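Come and build small wind turbines with us (and get paid for it)

I'm looking for people to join a renewable energy trial at the Skiltent community workshop, starting in August. If you've ever wondered how much power you could get off your own shed roof, keep reading!

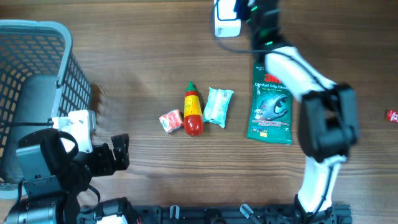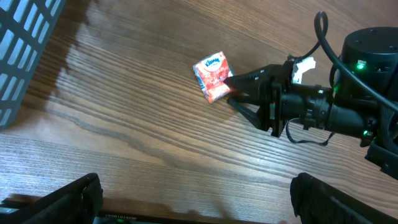
A basket on the wooden tabletop, in both.

Posted by Rastogi

So, the project. It's called Pluker, and it's a home energy trial for ordinary households in and near Gernano. We want to find out what happens when people who aren't engineers put together a small wind turbine and a little solar panel, hook them up to a battery, and live with them for a few months. Does the thing keep your outside lights going? Do you get sick of the noise? Does it end up behind the mower under a tarp? I really want to know, and the only way to find out is to hand over the kits and let you get on with it.

I need 40 households. You can rent or own, but if you rent I'll need a note from your landlord before anything gets bolted to a wall. You'll want a bit of outdoor space that gets some breeze - a backyard, a carport, a decent-sized balcony if your building allows it. Ground floor units with no outside area won't work this time, sorry.

What you'd be doing:

Two evening workshops at Skiltent, where we put the kits together. You wind the coil, fit the blades, wire up the charge controller and test it in front of the big fan. I love the big fan.

One home visit, when I come round with a ladder and help you pick a spot. Please tie up the dog.

A reading off your meter each week, written in the logbook or sent by text. It takes a couple of minutes. If you miss one, leave the line blank and carry on, and please don't make a number up (I did this with my own logbook once and it mucked up a whole graph).

A chat at the end, over tea, where you tell me what annoyed you.

You don't need any experience. If you can use a screwdriver and read a tape measure, you're in good shape. Everything in the kit is low voltage and none of it gets connected to your house wiring, so don't go looking for the switchboard. Kids are welcome at the workshops as long as a grown-up from the same household stays with them. We've got closed shoes and safety glasses as a firm rule, and I do send people home in thongs.

You keep the kit when the trial's over, battery and all. You'll also get a $2,000 share of nothing, as my sister put it - that's the total budget for snacks, fuel and spare parts, so please don't expect to get rich. What I can pay is $914 across the trial to each of 2 workshop helpers, and for those spots I would like someone who has soldered before and is patient with beginners. Helpers come to all the workshop sessions and give me a hand packing up afterwards. If you want to be a helper and a household, say so, I'm happy with both.

A few people have asked whether they can bring their own turbine. Not for this one, I'm afraid. The readings only make sense if everybody's running the same gear. But do bring it along for a look, I'd love to see it.

To put your name down, fill in the form at the Skiltent front desk or ring and leave a message. Tell me your street, what sort of outdoor space you've got, how windy it feels, and which evenings are hopeless for you. If there are big trees or a tall neighbour's fence on the windy side, mention those too.

Forms need to be in by 25 May 2018. I'll get back to everyone, including the people I can't fit in, and I'll keep a waiting list in case somebody moves house or changes their mind.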